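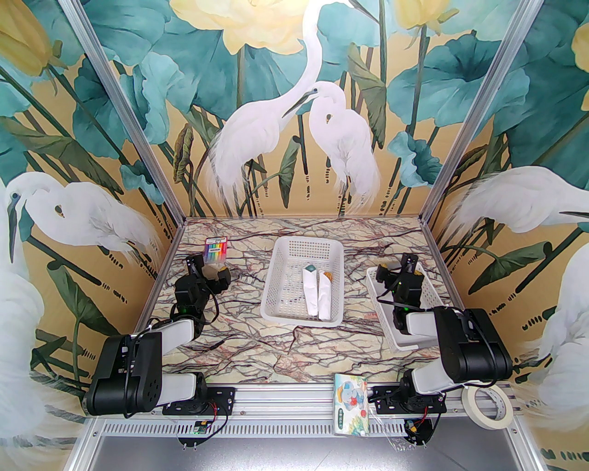 The work surface on Wednesday, with the white baskets and the packet of coloured markers at the back.

Notes from the Stationery Table
Posted in: Household Order | 4 comments

Readers of this journal will be aware that the stationery in this house has been under review since April. The present entry records the position reached and the arrangements that will apply from now on.

The principal decision concerns containers. Two white perforated plastic baskets have been adopted for paper goods and small items. They were bought from the Briem shop in Horkville, where the lidded boxes previously in use were also obtained. The lidded boxes have been withdrawn. Items placed in them were seldom seen again, and on one occasion a second packet of envelopes was purchased while 80 remained unopened at the bottom.

Folded paper is to be laid lengthwise and side by side, as in the central basket. It should not be stacked. Small objects may share the basket provided that they rest on the floor of it and do not sit on top of the paper. Coloured markers remain in their package and are kept towards the back left of the surface.

The question of the backdrop has been raised by several correspondents. The white egrets and teal lotus leaves on golden ochre were chosen after a visit to Zudurdale, and it is not proposed to replace them. The marble pattern of the table, with its cream, mauve and dark brown veining, was thought by one reader to be too busy for sorting. This view has been noted. In practice, white baskets are easily found against it.

A full count of loose sheets was completed in the spring and came to 1,183, of which 391 were passed to the Zirnine reading room for use as scrap. The remainder will be sorted by size over the coming weeks – beginning with the smallest, which cause the most difficulty.

Correspondence on the subject of labels is welcome and may be left in the comments.

Filed under: paper, baskets, markers
Previous entry: The Airing Cupboard, Second Report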